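The second life of the shape sorter

Most homes that have had a small child in them have a shape sorter somewhere. It goes to the back of a cupboard when the child starts school, and by then the lid has usually cracked or a piece has gone down the side of a car seat. The pieces that are left are hard to throw away. They are solid, brightly coloured and pleasant to hold, and they don't wear out.

At Grunska, a toy library and workshop above a row of shops on Tarnesetti Street, the loose pieces have a shelf of their own. Sorters come in as donations, often in carrier bags with jigsaws and half a train set. Complete ones are washed, checked and lent out for two weeks at a time. The incomplete ones are broken up for spares, and whatever can't be matched goes into a deep drawer marked Odds.

The drawer was meant to be temporary. Parents kept asking if they could borrow from it, and in June last year the library began lending bags of 12 mixed blocks with no box, no lid and no holes to post them through. There are now 29 bags in circulation, and most weeks all of them are out.

Without the box, the blocks get used differently. A sorter has one right answer for each piece, and once a child knows the answers the game is over. Loose blocks get lined up, stacked, rolled, put in saucepans and hidden in shoes. Cylinders go first because they roll. Cubes are wanted for building. Stars are harder to place – they won't stack neatly under anything pointed, and smaller children tend to carry them about.

The library suggests playing on a board. A carpet is too soft for stacking and a bare kitchen table sends everything on to the floor. A flat piece of wood gives a firm surface and a clear edge, and it can be picked up with everything still on it when tea is ready. Pale wood is best, as strong colours show up well against it. Maple is a good choice if you have an offcut, sanded on the corners and left without varnish.
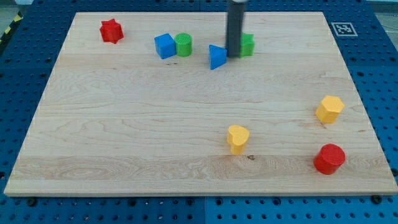 A chopping board that has never been used for meat will do just as well. The Chong range of play boards, which the library lends alongside the bags, costs 40 pounds new, and few families need to spend that.

Cleaning is simple. Warm water and washing-up liquid will deal with plastic blocks, with an old toothbrush for ridges and the inside corners of stars. Dry them on a towel before they go back in the bag. Throw out anything split, as the broken edges can be sharp, and keep small pieces away from children who still put things in their mouths.

Sorting the drawer is a slow job. Makers rarely agree on sizes, so a triangle from one set will jam in the hole of another. The library keeps a cardboard gauge for the Uria sets, which turn up most often, and tries every new arrival against it. Anything that fits goes towards a complete set. The rest goes back to Odds – and out again in the next bag.

Bags can be borrowed by any member, and donations are taken at the desk during opening hours. Boxes and lids are welcome too, even cracked ones.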